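Home | Forums | Toys and Play | Play Kitchens | New posts | Log in

Thread: Matching play food to plates and board -- what size?

**kettle_drum**
I am putting together a play kitchen set for a nursery corner and want the plates, board and fruit to work as one sorting activity. Three plates, one fruit per plate, board in front as the starting point.
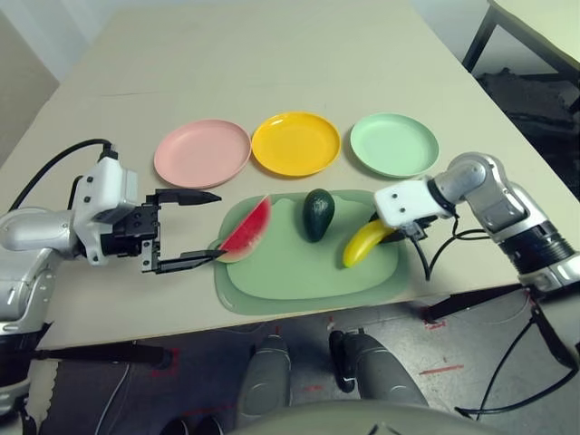
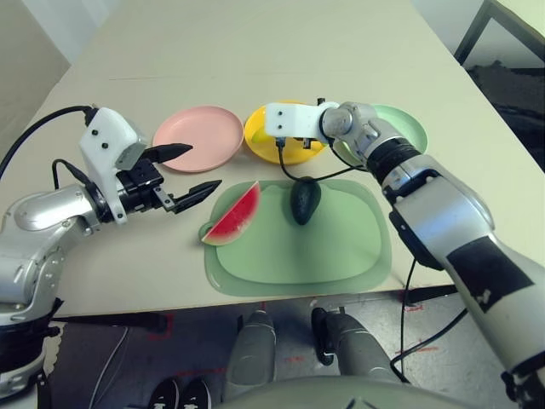

Questions on parts

1. Plate diameter. I have been looking at the Brekke plates at 17 cm. Is that too large for single pieces of fruit?
2. Should the plate colours match the fruit? Pink, yellow and green against watermelon, banana and avocado is close to a match already.
3. Does the board need a raised or recessed area?

**oxbow**
17 cm is fine. The child needs a target with some margin. Smaller plates look neater but the banana overhangs the rim, and then you get arguments over whether it counts as on the plate.

Keep the rims shallow. Deep bowls hide the piece from anyone sitting low down.

**pinmill6**
Disagree on colour matching. If yellow goes on yellow every time, you have a colour exercise and the fruit is irrelevant. Use three plates of the same colour and put a picture card beside each one.

**oxbow**
That depends on age. At 3 the colour is the useful cue. Cards can come later. Pink for watermelon is a loose match anyway -- the flesh is red, the rind is green, and there is a green plate at the other end of the row. Expect some children to put it there, with reason.

**kettle_drum**
Good point about the rind. I had planned to treat the pink plate as the correct answer. I may accept either.

**tarn_lodge**
On the board: flat is better for small hands, but round fruit rolls. The Flivine avocado has a flattened base and stands up unaided. The Junda one does not, and spends most of its life on the carpet. Check before ordering.

**pinmill6**
Seconded on Junda. The paint on ours also wore through at the narrow end by March. The watermelon wedge from the same range has held up.

**kettle_drum**
Noted. Has anyone used the Kastovov board? The listing says dishwasher safe but gives no temperature.

**tarn_lodge**
Ours bowed slightly after 6 washes on the hot programme. It now rocks on a hard table. Wash by hand and dry it flat.

**oxbow**
Same board here, top rack only, no bowing. It may be where you put it in the machine.

**kettle_drum**
Going with the 17 cm plates in three colours, a Flivine avocado and the Kastovov board, hand washed. I will leave the cards for the older group.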